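Grindel Two-Arm Teaching Station

Leader arms, follower software and recording kit for bench-top work
Made by Junau

Teach it the way you'd teach a new coworker: put your hands on the job and do it. Grindel is a pair of light leader arms that you hold, one in each hand, while two robot arms across the bench copy you move for move. Squeeze the trigger and the gripper closes. Ease off and it opens. Most people get the hang of it in one afternoon, and quite a few don't want to give the controls back afterward!

We've been building these for bench work with everyday goods: tubes, cartons, pouches, bottles, small boxes, all the stuff that gets moved from one bin to another thousands of times a week and never sits quite the same way twice. Writing out positions for that kind of work is miserable. Showing it is quick, and it's a lot more fun.

How a session goes

You stand or sit at the leader arms with a clear view of the bench. Press the left pedal to begin a take, do the task, press it again to stop. The right pedal throws the last take away, so if you fumble a pick you just tap and go again. Everything is saved together on one clock — joint angles, gripper opening, camera views and pedal presses — and each take gets its own folder with a name you choose.

The new leader arms weigh 713 grams each. We spent a silly amount of time on that. The old pair was heavier, and by the end of a long session your shoulders knew it. Counterbalance springs now hold the arm wherever you leave it, so you can let go, scratch your nose, and pick up from the same spot.

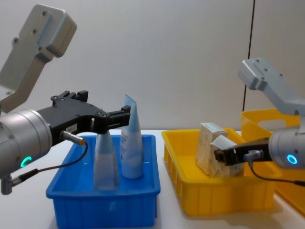
Two arms really do change what you can teach. One can steady a bin while the other reaches in, or both can work at once on separate jobs, and the recording keeps them in step. You can also lock one side with the thumb switch and work only the other, which is how I'd suggest starting out. Add the second hand once the first feels natural.

Hand guiding, too

Some moves are easier to show on the robot itself. If your arms support a free-drive mode, Grindel can record that as well. Push the wrist along the path you want, tap the pedal at the points that matter, and the take lands in the same folder format as your remote ones. We use this a lot for approach angles over a tall bin wall, then go back to the leader arms for the picking.

Keep hands clear of the gripper fingers while you do it, and set the speed limit low for a first session. The stop button ships with a long cable so it can sit right beside you.

What's in the box

Two leader arms with trigger grips and thumb switches
Double foot pedal
Control box with power supply
Stop button on a long cable
Bench clamps, one pair
Chest harness for a wearable camera (camera sold separately)
Clindex recording and review software, one license

About Clindex

Clindex is where you look over what you've done. Scrub through a take, trim the dead time at either end, tag it, toss it, or copy the good ones into a training set. The new version shows gripper opening as a colored strip under the video, and I love this feature more than I can say. A slipped grasp jumps right out at you. Takes export in open formats, so you're free to train with whatever tools you already have.

How many takes do you need?

It depends on the job! For one simple pick with one kind of item, we like to start with 30 good takes and see what the trained robot does. Mixed bins want far more. Our own mixed-goods set has 1459 takes in it, and we saw useful results well before we got there. Move the bins a little between takes, swap items around, turn things on their sides. Variety helps more than a big pile of identical picks.

From the workshop

"I like to leave in the recoveries," says Nazar Tymoshchuk, who designed the grips. "If a box leans over and you go back for it, keep that take. The robot will meet a leaning box sooner or later."

Good to know

Follower arms and grippers are not included. The bench clamps fit most flat tabletops, and Ivanyshyn rail mounts are available for frame benches. Trigger springs come in soft and firm, and you can change them with the small hex key tucked under the control box lid. Spare springs are always in stock.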